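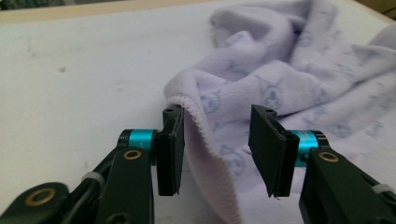 # Fold cell at Ovham gets new pads, back on towels

2022-10-23. The folding cell at the Trotex laundry in Ovham is running again after a pad change and a long clean. It was down for 51 hours in all, longer than planned. Parts came from Bellden, one box short, so the second half of the job had to wait on a courier.

First cloth back on the table was the lavender one with the blue animal faces and the pink hem. The crew likes it for set-up. Soft, bunches up easily, and the stitched edge gives the fingers something definite to go for. If the pads close square on that hem they will mostly behave on plain towels too.

Main trouble was lint. Fibers get between pad and mount, the pad tips a hair, and the cloth slides out at the lift. Crew had been wiping the tips once a shift. New rule is every 2000 picks, with a stop built into the program so it can't be skipped. Old counter was left to run to 2045 during the trial before anybody noticed the stop wasnt saved. It is saved now.

Also done while the fingers were off:

- bushings checked for play, both sides, two swapped
- screws at the pad tabs redone, medium threadlock
- cable ties on the arms replaced, tails trimmed flush
- table wiped down. The gray scuffs stay, they don't come out and the cell picks fine over them

Pads still get ragged at the lower edge sooner than they should. Morris, the firm that holds the service contract, wants worn sets sent back in the bag instead of binned, so it can compare them. Next set is due in 7 weeks if wear keeps to the present rate.

Night shift should leave the gap setting alone for now. It was opened up slightly for fleece, and thin sheets will need there own setting, which is not written yet. Sheets go to the hand tables until then. Last full service was in June and the log sheet from that one is still missing a page, if it turns up please put it in the binder by the cell door.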